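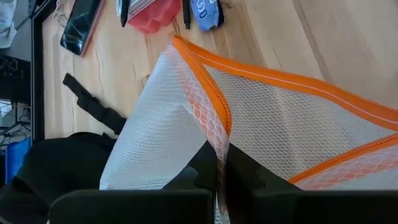
The gripper with a fold of a mesh laundry bag between its two fingers.

How a Robot Gripper Is Set Up and Looked After

A robot arm can reach, turn and lift, but it cannot hold anything until something is attached to its end. The part that does the holding is called a gripper. The gripper on this page has two black fingers that move toward each other and apart. Between them is a small camera's view of whatever the robot is trying to pick up.

This page explains how one machine, a sorting arm called Nonumum, is prepared for work at the Hekley workshop and what is done to keep it working. Nonumum picks up soft household things, such as bags and cloths, and puts them into bins. Pieter Maluleke sets the machine up. Irfan Zaidi repairs it.

Why soft things are difficult

A wooden block has the same shape wherever you hold it. A mesh bag does not. When two fingers close on netting, the netting folds, and the fold becomes the part that is held. The rest of the bag can bend, slide or hang down in any direction.

Netting also has holes in it. A camera may see the floor through one layer and another part of the bag through the next. Colored trim helps. The bag in the picture has orange trim, and an orange strip against a pale floor is easier for a computer to find than white net is.

You can try this yourself. Put a sock on a table and pick it up with one finger and your thumb. Watch where the fold forms. Now pick it up from a different place. The sock hangs in a new shape each time.

Step one: fitting the fingers

The fingers are separate parts. They are attached to the gripper with screws, and they can be changed. Long, thin fingers are good for reaching into narrow places. Wide fingers press on a larger area and hold cloth more firmly.

Before fitting the fingers, Pieter switches off the power and locks the switch. He wipes the place where each finger will sit. A single grain of grit can make a finger lean to one side, and a finger that leans will not meet its partner properly.

The screws are tightened a little at a time, first one side and then the other. A tool called a torque wrench shows how hard each screw is being turned. Too loose, and the finger wobbles. Too tight, and the screw thread can be damaged.

Step two: finding zero

A robot needs to know where its fingers are. Inside the gripper is a sensor called an encoder, which measures how far the motor has turned. An encoder gives its answer as a number.

To set zero, Pieter closes the fingers slowly until they touch. On Nonumum the encoder then reads 38. When the fingers are fully open, it reads 2,246. Every other position lies between those two numbers. If the computer wants the fingers half open, it picks a number in the middle.

The readings are written on a card kept in the control cabinet. After a repair they may be slightly different. When the motor was replaced in February, the fully open reading changed to 2,267. The old number was crossed out, the new one was written in, and the computer was given the new number too. If that last part is forgotten, the fingers will stop before they are fully open.

Step three: setting the squeeze

The motor can push the fingers together gently or hard. This is called grip force. An egg needs a small force. A full bag of laundry needs a larger one, or it will slip.

The force is tested with a small metal plate that measures pressure. The plate is put between the fingers, the fingers close, and a number appears on a screen. Pieter changes the setting and repeats the test until three results in a row match.

Soft things are tested next. The fingers close on a fold of cloth or netting and lift it. A person watches to see whether the fold slides. If it does, the force is raised one step and the lift is done again.

Step four: checking the camera

The camera sits near the gripper and moves with it. It looks past the fingers, so the fingers appear at the bottom of what it sees. The computer uses them as a guide. If a finger shows up in the wrong place, either the finger or the camera has moved.

The lens is cleaned with a dry, soft cloth. Paper towels are not used — they can leave fine scratches.

Looking after the machine

Nonumum is checked after every 700 grips. The computer keeps the count and shows a message when a check is due. Irfan then works through this list:

Switch off and lock the power.
Look for threads and lint caught near the fingers.
Feel each finger for wobble.
Look along the cables for cracks or sharp bends.
Wipe the inner faces of the fingers.
Switch on, open and close the fingers, and compare the readings with the card.

Lint is the most common problem. It comes off cloth in tiny pieces and packs into the narrow gaps where parts slide. A gripper full of lint moves slowly, and its motor gets warm from the extra work. Irfan removes it with a stiff brush.

Worn fingers are replaced in pairs. A new finger and an old one would not have the same surface, and cloth would slip on the smoother side. Spare pairs come from a supplier in Gronstead and are kept in a labeled drawer.

Words to know

Encoder: a sensor that measures how far something has turned.
Grip force: how hard the fingers press.
Lint: tiny loose fibers from cloth.
Torque wrench: a tool that shows how hard a screw is being turned.
Zero: the starting position that a machine measures from.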